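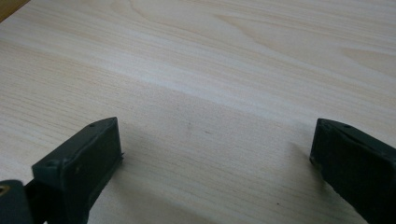

Orsolya Borbély asks how often the finger screws on the Dirnero hand-held gripper should be checked, and whether a scuffed fingertip must be replaced.

Abdelilah Kettani
Please check the screws every 1,000 cycles. Light scuffs are acceptable. A raised burr should be trimmed flush with a sharp blade, and the gap between the fingers then set again.

Lundton
We replace ours every 6 months regardless.

Kornance
Same as the first reply. Use the 3 mm key.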